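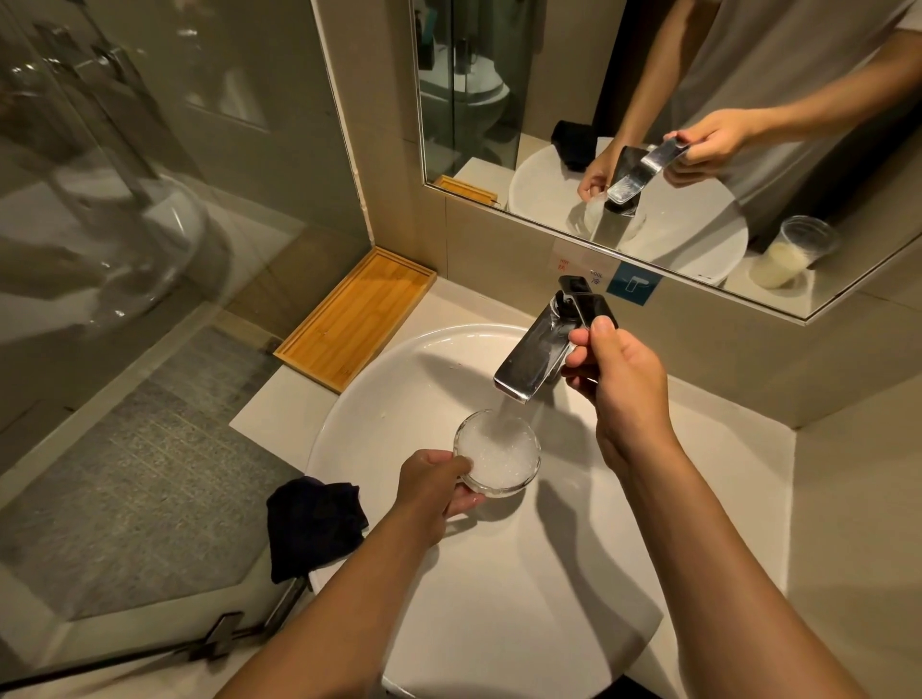
Imprimir este mensaje | Enviar por correo electrónico

Lista: incidencias-manipulacion
Asunto: Re: Parada de muñeca durante la tarea de enjuague (celda Zikitz)

Respondo a lo del domingo en orden, citando lo necesario.

> Tras actualizar el controlador, el brazo entra en parada protectora
> en la tarea de enjuague. Siempre en la misma fase: la mano izquierda
> sostiene el plato de vidrio bajo el chorro y la derecha está cerrando
> la palanca del grifo. El registro marca exceso de par en el eje 6.
> En seco no se reproduce. ¿Alguien más lo ve? ¿Es el sensor o
> es el modelo de carga?

Es el modelo de carga, con una reserva sobre el sensor que detallo al final.

Hemos revisado los registros de Hanska y los de la celda de Wuteldale. En total son 1874 ciclos de enjuague, de los cuales 676 corresponden a la versión nueva. Todas las paradas están en ese segundo grupo. La política se entrenó con demostraciones humanas en lavabo doméstico, con grifo monomando: una mano sujeta el plato por el borde, la otra regula la palanca y el agua jabonosa se queda dentro hasta que se vuelca. El robot reproduce bien esa secuencia. El problema está en lo que el controlador supone que lleva en la pinza mientras tanto.

La versión anterior volvía a estimar la carga útil en cada periodo de control. La nueva la fija al cerrar la pinza y no la toca hasta la apertura. Con un plato que se llena bajo el grifo, la masa real aumenta y el centro de gravedad se desplaza según la inclinación. A eso se suma la fuerza del chorro, que no es constante ni cae siempre en el mismo punto. El residuo de par crece hasta superar el umbral y salta la parada. Coincide con el cierre de la palanca porque en ese instante el plato está más lleno y además el otro brazo transmite una reacción a la base común.

> Como medida provisional hemos subido el umbral de colisión y con eso
> termina casi todos los ciclos.

Por favor, revertid ese cambio hoy mismo. El umbral es el que protege a quien mete la mano en la pila para recoger una pieza, y la evaluación de riesgos de la celda se firmó con el valor original. Si no se puede revertir, la celda debe quedar en modo manual a velocidad reducida y con el vallado cerrado. Tampoco vale desactivar la supervisión solo en la fase de enjuague, que es precisamente cuando hay vidrio en la pinza.

Hay un segundo efecto que no mencionáis y que en Hanska sí hemos visto. Al entrar en parada protectora, el brazo derecho se queda donde está, con la palanca a medio recorrido, y el agua sigue corriendo. El plato rebosa sobre la muñeca izquierda. En una de las paradas encontramos humedad en el conector del sensor de fuerza, por detrás de la junta. Conviene abrir y mirar antes de volver a arrancar — la junta es de las que dejan de sellar después de unos cuantos desmontajes.

Procedimiento que seguimos ahora:

1. Electroválvula en la acometida, cableada a la salida de seguridad, de modo que cualquier parada corte el agua.
2. Vuelta a la versión anterior del controlador en las celdas con tareas de llenado. Las demás pueden quedarse como están.
3. Inspección del conector del eje 6 y cambio de junta si hay marcas.
4. Tarado del sensor con la pinza vacía al comienzo de cada turno.
5. Muestreo del residuo de par a 2 kHz durante la fase de agua. Con el registro por defecto el pico no se ve.

Con los puntos 1 a 4 aplicados llevamos alrededor de 3000 ciclos sin paradas de este tipo. Quedan paradas por pérdida de agarre con jabón, que son otro asunto y tienen su propio hilo.

La reserva sobre el sensor: en una de las muñecas la lectura de reposo deriva lo bastante para explicar por sí sola parte del residuo. La hemos desmontado y enviado a Sakalauskas para recalibrar. Mientras no vuelva el informe, no descartaría que en vuestra celda se sumen las dos causas. Mandad el registro completo del eje, incluidos los segundos previos al contacto con el agua, y la temperatura de la muñeca si la guardáis.

Falta también saber si vuestra celda lleva la base común o dos bases separadas. Si es lo segundo, la explicación sobre la palanca no os sirve y habría que mirar otra vez el instante de la parada.

Mantenimiento, celda de Hanska

Imprimir | Enviar por correo electrónico | Responder a la lista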